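Laltik two-finger gripper kit: great hands, one bad habit

I've had the Laltik kit bolted to my bench arm since December and I'm still a little in love with it. So before I get to the part where it flung cutlery across the dining room, let me say I would buy it again.

My project is setting the table. Plate, fork, knife, then clear it all away and start over. Forks are horrible for a gripper - thin handle, heavy end, shiny everywhere - and my old Whitelaw pincers dropped them constantly. The Laltik fingers have fine ridges on the inner faces, and the difference on the first evening was huge. It picked up forks, teaspoons, a pencil, a birthday candle! I called my neighbor Ashton Treloar over to look and he stayed until dinner.

Setup took me an afternoon. The manual is short but clear, the screws are a normal size, and the control software (Zalance, free download) found the gripper right away.

Now the fault. After over 7 hours of running, spread across a weekend, the grip started to let go in mid-move. The software still said "closed, holding." The arm swung toward the plate, the fingers relaxed a hair, and the fork went sailing and hit the radiator. I laughed. Then it happened again with a steak knife, and I hit the stop button and did not laugh.

I wrote to support and got Enikő Kerekes, who was terrific. She had me pull the log, and there it was: code 103, motor too warm. When the motor heats up the gripper cuts its own holding force to protect itself, which I can understand, but it never tells the arm. The arm keeps moving at full speed with whatever is left of the grip. The code only goes into the log file. For something that shares a room with people, that should be a loud stop on the screen.

Her fix was firmware 2, plus turning the holding force down from the factory setting. I also slowed the arm and went back to one fork and one plate, no knives, to see how it behaved.

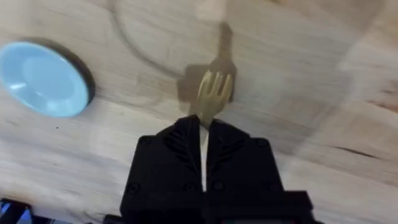 So far I'm very happy with the new settings. The lower force is plenty for a fork, and the motor runs much cooler to the touch after a long session. With the new firmware a code 103 pauses the arm and beeps. I forced one on purpose by leaving it clamped on a rubber block, and the pause came before the grip eased off. Good!

Two smaller gripes. The firmware is buried in the downloads page under "archive," so please go look for it before your first run. And the cable clip on the side is too loose - I used a zip tie.

If you only handle light plastic parts you may never meet this problem. If you plan on anything sharp, update first, keep your stop button within reach, and stand out of the line of the swing. Four stars from me, and it gets the fifth when the box ships with the new firmware already on it.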